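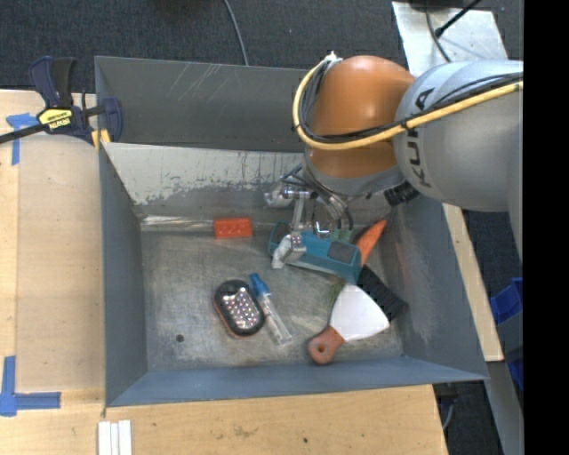

Leka flared metal bin, grey, on a wooden tabletop.

Reading time: 2 minutes

Leka flared bin

The Leka is an open-topped metal bin for keeping small and medium items together on a bench or table. All four walls flare outwards, so the opening is wider than the floor and you can get a hand in at an angle without knocking your knuckles on the rim.

We sell it new and used. Used bins come back to Zoritby from workshops and packing rooms and are checked by Nermina Milošević before they go on the shelf again. The bin shown is a used one. The floor is scuffed and mottled, there are pale scratches on the far wall, and the paint on the sloping panel below it has chipped and flaked. Marks like these are normal for the grade and are not a reason for return. Splits and bent corners are, and we don't sell bins that have them.

New bins are painted grey inside and out. We can't match the shade on older stock, so if you are adding to a set please expect some difference.

Using it

Stand the bin on a flat surface. On a table you care about, put a mat under it – the base has no feet. Tools, plastic parts, fittings and offcuts are all fine. It isn't meant for liquids or food.

To clean, tip out the contents and wipe with a damp cloth and washing-up liquid. Dry it before refilling. Bare patches can be touched up with any metal paint. Don't use a wire brush on the walls.

Ordering

New bins are packed singly. Used bins are sold in pairs, and the 2 in a pair may not be worn to the same degree. We had 36 used bins in stock at the last check, 29 of them in grey. The rest are blue and can't be reserved.

The Brido lid does not fit the Leka. A lid from Nilumier is on order and will be listed separately.

For larger orders or collection, ask for Ho-yin Chow at the trade counter.

Last updated: Sunday, October 25, 2020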